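Stunska kitchen cell: maintenance meeting
Minutes, Thursday, November 4, 2021

Present: cell maintenance, simulation, test desk. Apologies from purchasing.

1. Minutes of the October meeting

Accepted with one change. Item 4 had the gripper fault as "closed." Maintenance asked for "not seen again," and that is how it now reads. The two are different claims and the meeting was reminded of this at some length.

2. Gripper alignment at the toaster

Simulation presented the new approach settings for the toaster task in the Inga model of the cell. The claim is that the tool offset entered after the last service is now right, and that the gripper arrives square to the toaster every time. Maintenance asked what "every time" meant. The answer was 98 percent of 600 runs, all of them in the model.

The test desk pointed out that a simulated joint has no wear in it unless somebody puts it there, and asked if anybody had. They had not. Simulation said the wear figures from Hikier are still outstanding. The gripper goes in low and close to the front of the appliance, with the bread standing up out of the slot, and maintenance doubts there is enough room for a joint with any play in it.
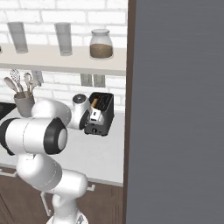 3. Finger pads and grip force

The grip force was raised after the last pad change. Simulation would like it left alone. Maintenance would like to know who picked the number, as the service sheet has a value and no initials next to it.

For the lift, the two fingers close on the sides of the toaster and the arm holds it clear of the counter. Simulation considers this good evidence that the pads are set correctly. The test desk considers it evidence that the model's friction value is generous. It was noted that the same friction value has been in the file since the cell was first built, through two different kinds of pad.

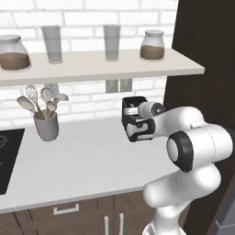

The Skilden pads on order are softer than the current set, and the supplier says no change of settings will be needed. The meeting has heard that before. Maintenance will measure pad thickness before and after fitting, and the force setting stays where it is until both readings are in the log. If the readings differ from the sheet, the sheet gets corrected first and the model second.

4. Service interval

A proposal to stretch the joint check from 6 weeks to 11 was not agreed. The case for it rests on the model showing no drift, and maintenance did not accept that as a reason. The interval stays at 6 weeks and may be raised again when there are two sets of backlash readings to compare.

5. Actions

Simulation: add joint play to the model and rerun the toaster approach. Report the failed runs separately, with the arm position at each failure.
Maintenance: chase Hikier for wear figures. Find out where the grip force value came from.
Test desk: write the pad measuring step into the service sheet, with a space for initials.

6. Any other business

The spare wrist cable is still listed as in stock. It is not on the shelf. Carried over.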